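Hanging socks: by the cuff or by the toe?

Household and Laundry > Drying indoors

marwa_bensaid wrote:
Good evening to all. I would like to ask a question which may seem small, but it has been discussed in our flat for a long time. My husband hangs the socks by the toe. I hang them by the cuff. We live on the third floor of a house from 1860, with no balcony and no tumble dryer, so everything must dry in the bathroom or in the corridor from September until spring. For the big things we have a folding rack, and for the small things I want to buy one of these plastic hangers with clips. Before I buy it I would like to know which way is correct, and if the clips leave marks in the elastic. Our socks are mostly cotton, some of them are wool. Thank you in advance for your answers.

Tarek B. wrote:
By the toe, always. The elastic is in the cuff, and the elastic is the part which becomes old first. If you clip it and the whole weight of the sock pulls down from it, after one winter the sock does not stay up on the leg any more. My mother did it by the toe and my grandmother also.

silberg_fan wrote:
I cannot agree with Tarek. A sock that has been through the spin cycle weighs almost nothing. I have used a Silberg clip hanger for many years and I hang by the cuff, because the toe has the seam and the double fabric, and there the clip makes a small hard fold which I can feel inside the shoe. The elastic in my socks is still good.

Tarek B. wrote:
Then you have very strong socks, or very sensitive toes. I have tried both ways. The black ones I wore for work were hung by the cuff and they became wide at the top.

Loubna Slaoui wrote:
May I ask at which temperature you wash them, Tarek? I am asking because heat damages elastic much more than any clip. I had the same trouble when I washed all socks together with the towels at 60 degrees. When I changed to 40 it stopped, and I did not change anything in the hanging.

Tarek B. wrote:
At 60, yes. But this is because of the football.

Loubna Slaoui wrote:
There is perhaps your answer :)

valter_m wrote:
Hello Marwa. For me the question of cuff or toe matters less than air. In a corridor with no window the slowest part is the toe, because the water goes down and stays there when you hang by the cuff. If you hang by the toe, the water goes to the cuff, where the fabric is open and the air can enter. So from the side of physics Tarek is right, I am sorry to say. But from the side of marks I prefer the cuff. What I do is to hang by the cuff and after some hours squeeze the toes with a dry towel. It takes one minute.

Please look also at the metal of the clips. I had a cheap hanger from the market and in the second month there was rust on two white school socks of my daughter. It did not come out with lemon and it did not come out with anything else.

marwa_bensaid wrote:
Thank you for so many answers. I did not think about rust. Is it better then to take plastic clips? In the shop near us they have a Nolteter with plastic clips and a Naciri with metal clips. The Naciri is nicer, but I do not want to be foolish only because of the form.

silberg_fan wrote:
Plastic clips lose their strength. Mine began to drop things after the first summer, when the hanger was outside in the sun. Indoors it may be different. The metal ones hold better, but you have to wipe them when you take the washing down. I would choose metal for a corridor.

Nawal Ezzat wrote:
I had the Nolteter and I was satisfied with it. The clips are wide and they do not press so much. It was only too big for our bathroom door, we had to lower our heads every time we went in. Please measure before you buy, I did not.

For wool socks I would not use clips at all. I put them flat on a towel, on top of the rack. A wool sock which hangs becomes a long sock.

Tarek B. wrote:
With this I agree. Wool must lie flat.

dandidex wrote:
Why does everyone need a hanger for this? Put the socks over the bar of the rack, half on each side. No clip, no rust, no fold. I have washed for a family of football players in this manner and I have lost fewer socks than you would believe.

valter_m wrote:
Over the bar it works, but then the bar is full and there is no place for the shirts. Also the two sides touch each other and they dry more slowly. In a room with a radiator this is not a problem. Marwa wrote that she has only the bathroom and the corridor.

dandidex wrote:
I have a radiator, it is true.

Loubna Slaoui wrote:
One more idea for Marwa. If you buy a small hanger, you can take it down in one movement when visitors come and hang it inside the shower. With a large one you will not do this, it becomes a piece of furniture. For two people I think that a small one every second day is better than a large one which is full for the whole week.

marwa_bensaid wrote:
This is very useful, Loubna. We are two people and the corridor is narrow. I will look for a small one. But my husband has read the whole thread and he now says that physics is on his side.

Nawal Ezzat wrote:
Tell him that he may hang his own socks by the toe and you hang yours by the cuff. In our home we have lived like this since we married, and it is peaceful. 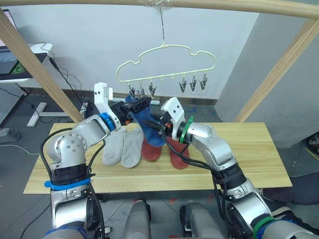 My own rule is to make the pairs before I hang anything, because the sorting is the part I dislike and it is easier on a table than in front of a rack in a dark corridor. I put the same colours next to each other and then I take them one after the other. So on the pine board you have the two light grey socks side by side and the two red ones to the right of them, and the dark blue one is going up to the clips on the left, with the cuff first (sorry, Tarek). This white cloud is the size I would advise to Marwa. It has 6 metal clips, three on each side, so it takes three pairs if you give every sock its own clip. If you need more places, put both cuffs of a pair in one clip, but only with thin socks, otherwise they stay damp where they touch. And for the husband, the clips on the right can be for hanging by the toe.
(posted by Nawal Ezzat)

333 people found this thread helpful | Share (6) | Comments (22)

Related threads
Rust marks on white cotton, what have you tried?
Drying wool in a small flat
Folding rack or line over the bath?
Where do you keep the socks that have lost their pair

Contact | Copyright and forum rules | Back to top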